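Search the list archive

Home | Lists | Threads | Subscribe | Help

Re: Fwd: Didetti parking proposal for Grurkport main street

I've read the Didetti summary twice now and I'm still waiting for the part where somebody shows their working. I don't mind paid parking as such. I pay for it at the hospital and at the ferry and I've survived. What I mind is being told a thing is settled because a consultant put it in a coloured box. 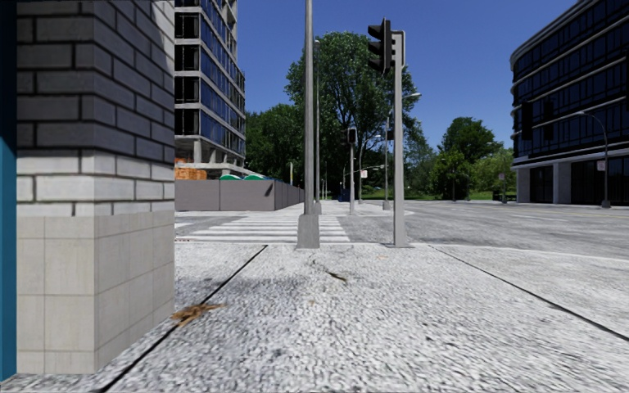 3 min read

The earlier message, for anyone who joined after it went out:

> Hello all,
>
> The short version of the Didetti report is that parking spaces on the
> main street are full for most of the day and turn over too slowly.
> They recommend meters on both sides between the bakery and the
> library, with the first 25 minutes free. Payment would be through
> the Onura app, with one coin machine outside the library.
>
> Shops in other towns have done well out of this kind of change and
> we expect the same in Grurkport. The survey drew 300 responses and
> support was strong. I'd encourage everyone to get behind it before
> the December meeting.

Taking that in order.

"Full for most of the day." Which day? The appendix says the parking counts were done on a Wednesday. Wednesday is market day. Of course the street was full, the market takes the whole of the back lot and everyone who normally parks there gets pushed out front. Go down on any other morning at 8 and you can have your pick. I'd like to see the same count done on a dull day in the off season before we buy any equipment.

"Support was strong." The survey question was whether you would favour measures that make it easier to find a park. I'd favour that too. I'd also favour cheaper butter. At no point did it ask whether people wanted to pay, or how much, or what they'd do instead. My guess is that a fair share would drive to the Mikuš centre on the highway, where parking costs nothing and you can get your groceries, your haircut and your tyres done in one go. The report gives Mikuš a single sentence and calls it "a different retail offer". Tell that to the hardware shop.
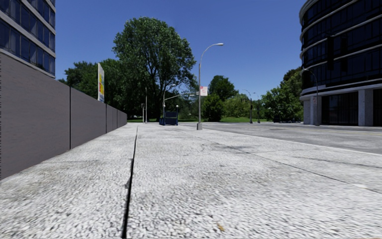 Then there's the app. Half the people who use the chemist on the main street are there because they don't like doing things on a phone. One coin machine outside the library is a long walk for someone with a bad hip who only wants a prescription, and by the time they've got there and back they've used up a good part of the free period. I tried the Onura app when I was visiting my sister. It wanted my email, my plate number and my location at all times, and then it logged me out. Maybe it's been improved. I'd want to watch somebody over 70 use it in the rain before I believed that.

And "shops in other towns have done well". Which towns? The report lists 5. I looked them up and three have a train station or a university, or both. We have a boat ramp.

I'll grant one point. Staff parking out front all day is a real nuisance, and I say that as someone who did it for years. But a two-hour limit and an officer who comes by now and then would fix most of it, and we already have the two-hour signs. They simply aren't enforced. The report doesn't price that option at all – it goes straight from "do nothing" to meters, which makes me wonder what Didetti were asked to find.

So could whoever has the full document please post it to the list, with the raw counts and the contract terms for the app? I'm particularly keen to know who keeps the fines. If the numbers hold up I'll say so here. Until then I'm a no, and I'd ask people not to put "the neighbourhood supports" on any letter that goes to council.

Posted in: Streets & Traffic, Council business, Main street

Previous in thread | Next in thread | Reply to list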